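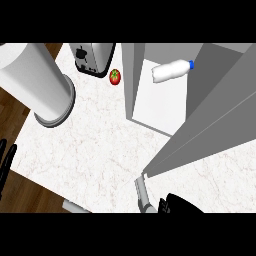

To: Corkeslow Range Liaison list
From: Range Liaison Office
Date: 8 Mar 2023
Subject: Re: Live firing, night movements and the Velluvwood clearance

Dear list members,

The Liaison Office has received the message copied at the foot of this one, and several shorter enquiries on the same points. The reply is being sent to the whole list so that all parishes and tenants have the same information. It has been agreed with Range Control.

1. Live firing

The firing programme for the spring has been issued and copies have gone to the parish noticeboards. Small arms firing will continue on the lower ranges on weekdays. Mortar firing will take place only from the two positions on the northern ridge, and no high explosive rounds will be fired after 2200 hours. Illuminating rounds may be used until midnight on the nights marked with an N in the programme.

Residents have asked why firing was heard in December on nights which were not marked. Range Control has checked its log. A visiting battalion had lost a night's training to fog and was given a replacement serial at short notice. The change was posted at the range gate but was not passed to this office, and so it did not reach the list. It should have done. Range Control has now been instructed to copy every amendment to the Liaison Office when it is made, including those made at weekends. Where the change is for the same night, a message will go to this list and to the telephone line. We regret the disturbance to those with young livestock.

Red flags by day and red lamps by night remain the only authority as to whether the danger area is closed. A programme showing no firing must not be taken as permission to enter when flags are flying.

2. Clearance at Velluvwood

Velluvwood was used as an impact area for mortars and light artillery until the present boundary was drawn. It has been fenced ever since. The intention is to release the southern part for grazing and to reopen the bridleway along its edge.

The survey was carried out by Crăciun, whose report is with the Estates Branch. It recorded 2875 buried metal signals in the southern part. Members should understand that a signal is only a piece of metal in the ground. The great majority are expected to be fragments, fencing wire and old farm scrap. Of the signals, 166 were classed as needing to be dug by hand under the supervision of a disposal operator, and these will be dealt with first.

Benell has been awarded the clearance contract. Its teams will work in daylight, Monday to Friday, and will not work while mortars are being fired on the northern ridge. Where an item cannot safely be moved it will be destroyed where it lies. A siren will be sounded before any demolition, followed by a second when the area is clear. Sentries will stop traffic on the Corkeslow road for as long as the disposal operator requires. In the ordinary way this should be a short delay, but drivers are asked to do as the sentries direct and not to turn in the field entrances, several of which are soft.

No date can be given for the reopening of the bridleway. The land must first be inspected by an officer independent of the contractor, and a certificate issued. Until then the fence and signs stay in place. Two signs were removed over the winter and have been replaced. Taking down a danger sign on the range is an offence under the byelaws, and the matter has been reported to the police.

3. Movement of vehicles

The question of heavy vehicles passing through Corkeslow at night was put to the movements staff. Tracked vehicles are brought in on transporters, and the bridge on the western approach cannot carry the load, which leaves the village road as the only route. The following has been agreed:

- transporters will not pass the school during the half hour before opening or the half hour after closing;
- night convoys will be split so that no packet is longer than can clear the crossroads without stopping;
- engines will not be left running in the lay-by opposite the chapel;
- a military police escort will be present for every convoy that includes tracked vehicles.

A request for a convoy speed of 20 miles an hour through the village could not be granted in full. The limit for military convoys will be the same as for other traffic, less where the escort orders it.

4. Damage claims

Claims for damage to walls, gates, ceilings or stock should be made in writing on the claims form, which is held at the range guardroom and at the post office in Corkeslow. They should reach the Claims Section within 40 days of the damage being noticed. Late claims will be looked at but may take longer. Please give the date and time as closely as possible, as these are compared with the firing log. Claims should not be sent to this list, nor handed to sentries, who have no means of recording them.

Claims made in respect of the December firing will be accepted whatever the date on which they are received.

5. Items found

Any person who finds a metal object that may be ammunition should leave it where it is, mark the spot from a safe distance if this can be done, and telephone the guardroom or the police. This applies equally to objects turned up by the plough outside the range boundary. Objects have been brought to the guardroom by car, and we must ask again that this is not done under any circumstances.

Further questions may be sent to the list or put at the next liaison meeting, the agenda for which will be circulated in the usual way.

Range Liaison Office
Corkeslow Training Area

----- Original message -----
To: Corkeslow Range Liaison list
From: Clerk to the Parish Meeting
Subject: Live firing, night movements and the Velluvwood clearance

> The Parish Meeting has asked me to write on the following matters.
>
> (a) Mortar fire was heard on several nights in December when none was
> shown in the programme. We should be glad to know whether the
> programme can still be relied upon.
>
> (b) We understand that a survey of Velluvwood has been completed. May
> the parish be told what was found, who will carry out the clearance,
> and when the bridleway will be open?
>
> (c) Transporters have been coming through the village late at night
> and standing at the chapel with engines running. A limit of 20 miles
> an hour was proposed and carried without objection.
>
> (d) Two households have cracked ceilings and do not know to whom they
> should apply.
>
> A reply to the list would be preferred, as the tenants on the far side
> of the range have raised the same points.

Corkeslow Range Liaison list | Contact the list owner | Unsubscribe | © Range Liaison Office | Back to top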